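Last updated: 7/1/23
By Staff Reports

BATSTEAD — Rungate will recall 50 laid-off employees to its trailer axle plant in Batstead and restart a second assembly line that has been idle since November, the company told workers at a meeting in the plant cafeteria.

The recall covers hourly jobs in welding, axle assembly and material handling. Letters go out in order of seniority, and workers have ten days to accept after a letter is delivered. Those who decline keep their place on the recall list for one further round, under the labor agreement now in force.

Rungate laid off 106 hourly workers at Batstead last year when orders for dry van trailers fell. A smaller group had already been called back to fill openings left by retirements. Before this recall, 88 of the positions had not been restored.

The restarted line builds tandem axle assemblies for trailers up to 53 feet. It shares a paint system with the first line, and that system sets the upper limit on output for the building. Plant managers said the paint system was rebuilt during the shutdown, with new conveyor drives and a longer cure oven, and can now feed both lines on a single shift.

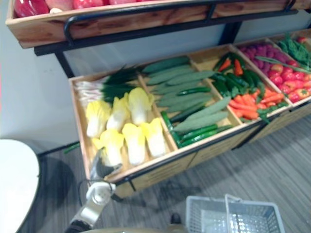

Order backlog

Most of the added work comes from Mindale, a trailer builder that has moved its axle purchases from two suppliers to one. The contract runs for three years and sets minimum quantities by quarter. Neither company gave a dollar value. Rungate said first shipments under the contract will come from existing stock, with new production taking over once the second line passes its startup checks.

Those checks cover weld penetration, hub runout and brake alignment. Sample axles are pulled from each of the first production lots and cut apart at the weld joints for inspection. The line runs at reduced speed until all of the lots pass, and the company has allowed six weeks for that stage.

Returning workers will be paid at the rate they held when they were laid off, plus the general increase that took effect in the spring. Time on layoff counts toward seniority but not toward vacation. Health coverage resumes on the first day back, with no waiting period. Welders whose certifications lapsed during the layoff must retest, and the company will pay for the test and for the hours spent on it.

The plant will keep its present four-day schedule of 10-hour shifts through the startup period. A move to five days is possible later, but the labor agreement requires 30 days of notice before any change in shift pattern. 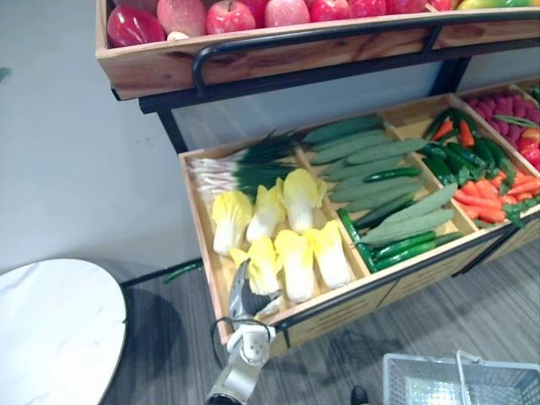

The local union supports the recall but wants a firm date for the workers still on the list, according to a statement read aloud at the meeting. The statement asked Rungate to stop using temporary labor in the warehouse until every laid-off employee has received an offer. It also asked for a written limit on mandatory overtime during startup.

Company officials answered that the temporary jobs are tied to an inventory project and end when the project does. They did not commit to a limit on overtime. Both matters will go to the monthly labor-management meeting.

Rungate is also reviewing how parts reach the building. Hubs and drums now come by truck from a foundry operated by Duda and are held in a leased warehouse across town before they are moved to the plant. The second line would add two truckloads a day to that route. One option under study is direct delivery to the plant's east docks, which would require new dock levelers and a wider turning area.

Any change to the docks needs a site plan approval from the city — the east lot drains toward a county ditch, and added pavement would call for a larger detention basin. No application has been filed. The company said it expects to choose between the dock project and a renewed warehouse lease before the lease expires in November.

Truck traffic was the main subject when the meeting was opened to questions. The route between the warehouse and the plant crosses a rail line at grade, and shift change overlaps with an afternoon freight train. Managers said deliveries would be scheduled outside that period once the second line is running.
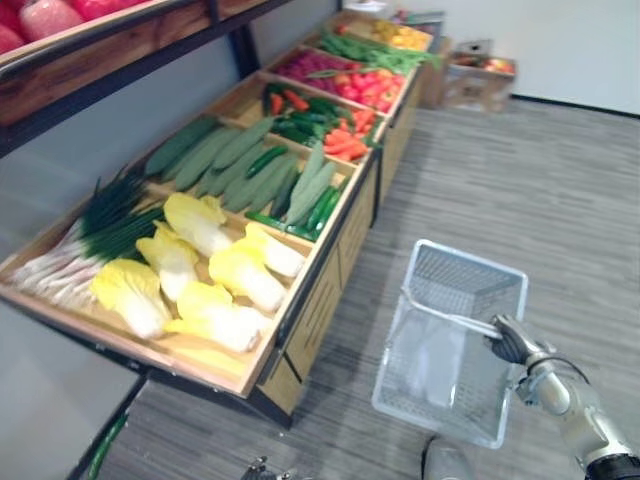

One welder on the recall list asked whether the Mindale contract allows the buyer to cut its orders if the trailer market weakens again. Managers replied that quantities can be lowered by a fixed percentage each quarter, with notice, but that the minimums stay in place for the full term. They would not disclose the percentage.

The first group of returning workers reports for a two-day orientation covering lockout procedures, the new conveyor controls and revised crane rules. Line assignments will be posted at the time clocks before the orientation begins. Employees on the recall list who have moved since the layoff should update their mailing address with the plant's personnel office.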